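In praise of the shared kitchen table

Amirhossein Rahimi
September 2020

When I came to Herkley I rented a room in a house with 5 other people. There was one kitchen, one fridge and one table, and I didn't choose any of the persons who sat at it. I was 19 and my English was from books. I want to write in favour of such houses, because I read more and more that they are a thing to be escaped from.

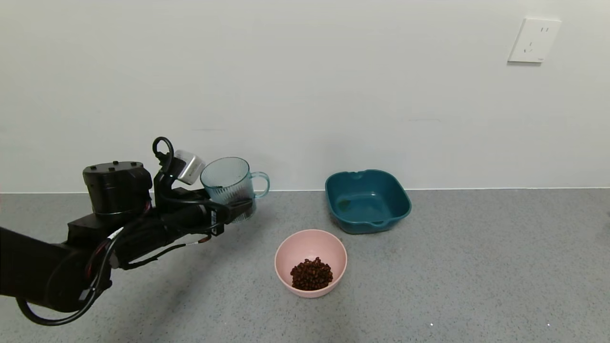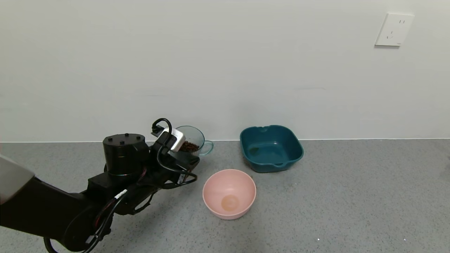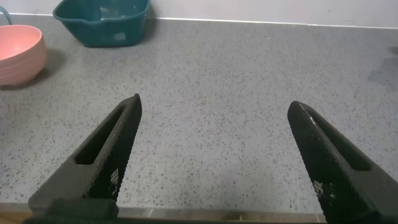
Is it cheaper to live with others than alone?
In most towns it is, but the saving is smaller than people expect. The rent is divided, and the heating too, but then you buy your own milk and your own oil, and so does everybody else in the house.

So I will not defend the shared house with money. My argument is about talk. In a classroom the teacher speaks slowly and waits for you. At a kitchen table they do not wait. They are arguing about who left the window open, and if you want to be believed that it was not you, you must find the words now. In my first 12 weeks I learned "I was only going to say" and "fair enough" and "don't start". These are small phrases, but without them a foreigner is always a guest in the conversation.

My cousin rented a studio flat in Odlow in the same year. It was clean and quiet, and it had a door which he could lock. He passed his exams with better marks than mine. But he told me that from Friday evening to Monday morning he sometimes spoke to no one except the man in the bakery. I think about this when I see the advertisements for the new building in Tedwood, with its 90 separate flats, each one with a very small kitchen inside a cupboard. They call it independence. Perhaps for some people it is.

I know the other side. There was a man in our house who fried fish at midnight – I still remember the smell on my coats. There were two months when I did not speak with the person in the next room, over a saucepan. If you work at night, or if you are ill, or if you are simply a person who needs silence, a shared house can be a hard place, and it is not right that many people live in one only for lack of another choice.

But the choice should go in both directions. In March I looked for a room for my younger brother, and the agent showed me only studios. When I asked for a house with a common table he said that students don't want this any more. I asked which students he had spoken with, and he went back to his list – there was a studio on Toledo Street, he said, with a very nice shower. My brother took it. He telephones me every evening while he is cooking, and I put the phone on my table and eat with him.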